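Brularside Woodwork Board > Finishing > Strip-glued tops: oil, hardwax or lacquer?

stripwood_b
Joined: September
I have a strip-glued top to refinish, 27 mm thick, sold as beech but with enough variation between strips that I have my doubts. The old finish was an unnamed oil and has gone grey near the sink end. I have scraped it back to bare wood. The candidates are Wako hard oil, which I have half a tin of, and Prenano, the water-based lacquer, which the branch of Teltport near me keeps in stock.

Questions:
1. What grit to stop at before each one.
2. Whether the underside needs the same number of coats.
3. Whether the end grain needs anything different.

It gets daily use and the odd hot mug. I would prefer not to do the whole job again in two years.

kerfuffle
1. 120 then 150 for oil. 180 for lacquer, if you must.
2. Yes.
3. Yes. Sand the ends one grit finer than the face or they will drink oil and go dark.

I would not use lacquer on a top that gets wet. Once water finds a scratch it spreads under the film and you are back to scraping. Oil can be patched in an evening.

Neelam Shakya
I disagree on the grit. I stop at 200 for hard oil on beech and have had no trouble with it. At 150 the scratches show across the grain as soon as the first coat goes on, particularly on the paler strips. The supposed loss of absorption at finer grits is small with a thin oil. With a thick hardwax it matters more.

On the underside: same number of coats, but they can be rough ones. The purpose is to slow moisture movement equally on both faces. Appearance is irrelevant there.

kerfuffle
If scratches show at 150 then the 120 stage was skimped. Sanding finer hides the fault without removing it.

Neelam Shakya
It removes it if you sand for long enough. I work with the grain, by hand, for the last pass on either grit. The machine leaves small swirls which oil will pick out.

gluepot_ed
Before anyone argues further about grit, stripwood_b should say what the wood is. Beech has short dark flecks on the face. If some strips lack them and have open pores, it is a mixed lot and they will take oil differently. Rubberwood is often sold beside beech and is more absorbent. A drop of water on each of a few strips will show you which ones are thirsty.

stripwood_b
Tried the water drops. Some strips took it in while I watched and others held a bead for a minute or more. I found flecks on most of them. Photos to follow when I have decent light.

Boglárka Bárány
The colour difference between strips is a separate matter from absorption, and people often confuse the two. A top can be very mixed in tone and still be all one species, with heartwood and sapwood glued side by side. Oil increases the contrast. Water-based lacquer increases it much less, and that is the main argument for Prenano in my view. If you like the bare wood as it is now, lacquer keeps it nearer to that.

The spread of tones I mean: 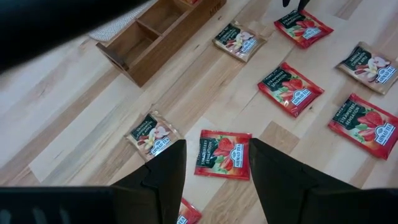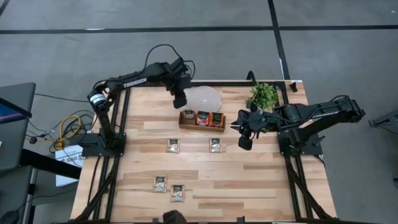 With oil the yellow in the middle tones comes up first and the pale strips follow over several months. Clients who choose a top from a dry sample are often surprised at this. I now wipe one end of the sample with white spirit in front of them. It gives a fair idea of the wetted colour and dries off without trace.

For the record, my log on test pieces from a single board, hard oil against lacquer, three coats each, stored in the same room:
Oil: darker at once, slight further yellowing at six months.
Lacquer: close to bare wood at first, slight yellowing at six months, though less than the oil.
Mug test, 30 minutes, boiling water: pale ring in the lacquer, faint mark in the oil which buffed out.

kerfuffle
So the lacquer failed the mug test.

Boglárka Bárány
It marked. The ring was fainter the next day but still visible in low light. I would use a coaster with either. I would not call it failure on a table. Beside a hob I would agree with you.

gluepot_ed
Did the lacquer pieces have the full cure time? Most water-based products are dry to the touch in an hour or two and nowhere near hard for a couple of weeks.

Boglárka Bárány
Ten days. That may be short. I will repeat it at four weeks.

Neelam Shakya
Back to quantities, as the original poster has half a tin. On my last top the first coat of Wako took 166 ml over both faces and the edges. The second took less than half of that. It was a smaller top than the one described here, so half a tin may not stretch. Apply thin, leave 15 minutes, wipe off everything that will come off. Sticky oil two days later is almost always oil that was left on.

Lay the rags flat outdoors to dry, or put them in a lidded metal tin with water. Do not leave them screwed up in a bin.

sapwood_sid
Has anyone gone to 300 on the final coat of lacquer? I was advised to cut back between coats with it and found it clogged in seconds.

gluepot_ed
It was not dry. Leave it overnight. If it powders white, carry on. If it forms little rolls, stop.

stripwood_b
Thank you. Decision so far: oil, 150 on the face, 180 on the ends, four coats on top and the same beneath. I take the point about contrast but I can live with it. I shall try 200 on an offcut first so that both methods get a hearing.

kerfuffle
Sensible. Raise the grain with a damp cloth before the last grit, whichever one you use. It will feel furry after the first coat otherwise.

Neelam Shakya
Agreed on that. Let it dry fully before sanding.

stripwood_b
Will do. One more question: the top is fixed with plain screws straight through the rails. Should I slot the holes while it is off?

gluepot_ed
Yes. Slot them across the width of the top, leave the middle row as they are, and use washers. The length hardly moves.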